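Round Table Things
A data card for a small collection of tabletop clearing and arranging

Maintained by Vija Tamošiūnaitė
Card last revised Jan 31, 2021

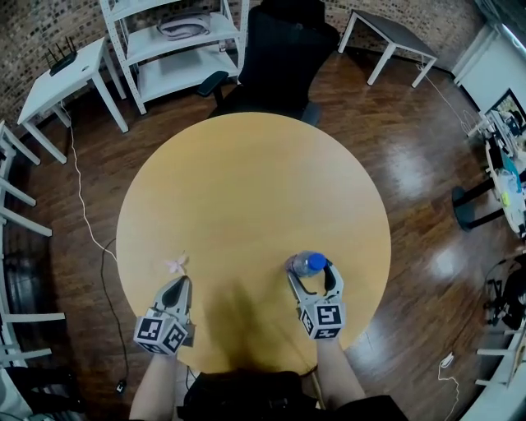
The collection covers what happens on one round table when ordinary objects are put down on it, moved, laid over, stood up and taken off again. It was started in July under the working name Fetness, which was a typing error in a folder title and has outlived two attempts to correct it. Scripts and file lists still say Fetness. Please leave them alone. The last rename broke the index and cost me an evening.

What is in it

There are 709 clips in 52 sessions. A clip is one short job: move the flower nearer the middle, lay the bottle down, stand the bottle up, clear everything. A session is as many of those as fit before lunch or before patience ran out, and the session notes do not say which.

Each clip has a one-line instruction written before the start and a one-line note written after. The two do not always agree. Where the instruction says "put the flower beside the bottle" and the note says "bottle beside flower, flower on floor", believe the note.

The objects

Bottle. Clear plastic, blue cap. It rolls, and on a round table every direction is the short way off. Clips where it got away are kept and tagged "rolled". I was asked whether these should be removed and said no, as they are the most lifelike part of the set.

Flower. Artificial, pale pink, small, thin petals. It weighs next to nothing and slides when anything passes near it. It has been called "flower", "pink flower", "rose" and, in one session, "the plant". All four point to the same label, flower_01. It is not a rose as far as I can tell, but I am not going to argue with a label file.

Other things come and go. The full list is in objects.txt, with the name used in the instructions first and the names people used in the notes after it. Some entries have a question mark. The question mark is part of the entry.

The table

Round, light wood. It is the only surface that counts. Anything that ends up on the floor is labeled "off table" and no further position is given, however interesting the floor may be. The parquet is shiny and takes reflections, which has fooled at least one person into labeling a second bottle.

There is no front or back to a round table, so "left", "right", "near" and "far" are always from the side where the person sits or stands. Sessions from the first month used "door side" and "wall side" instead. These were converted by hand, by me, with a sandwich in the other hand, and I would treat them with some caution.

The room

It is a working room and was not tidied for the purpose. Office chair, white shelving, side tables, router, a good deal of cable. Things on the shelves change between sessions and are not labeled. If you want a plain background you will have to look elsewhere - I did, and could not find a room that nobody else wanted to use.

Shadows fall across the tabletop and are not labeled either. Small, pale things are harder to make out in the shade, and the flower suffers most.

Splits

The Ludwood split is the one to use for training. The Menzies split is held out and contains 5 sessions chosen by drawing slips from a mug. Kakiteo is a tiny set of 20 clips for checking that your code opens the files at all. Please do not report results on Kakiteo. Someone has, and they were excellent.

Known problems

Instructions in session 20 are off by one line. Shift them down and they make sense.

"Upright" and "standing" are both used for the bottle. They mean the same thing.

Three clips are tagged "clear table" and end with the flower still on it. The person doing the job felt it looked nice there. I have left the tag and added "disputed".

Corrections

Send the session, the clip and what you think it should say. Opinions on the name go to the same address and are read last.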